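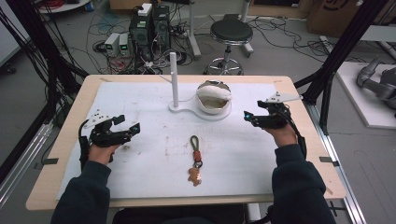

*Table with white cover sheet, Eynon site.*

**Fumine water loss program — February report**

Leak surveys at Eynon and Tikeck are complete. Crews logged 108 service connections and found 13 with measurable loss, most at older valve joints. Nine have been repaired.
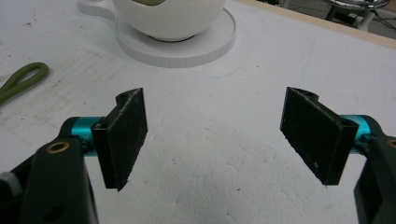 The other four need street permits — applications are with the Pallel office. Spending to date is $2,000 under plan, mainly from lower excavation costs at Tikeck. Meter replacement is behind schedule: 32 units remain on back order, and the supplier has given no ship date. Night flow readings at Eynon will continue through March. We request no change to the budget.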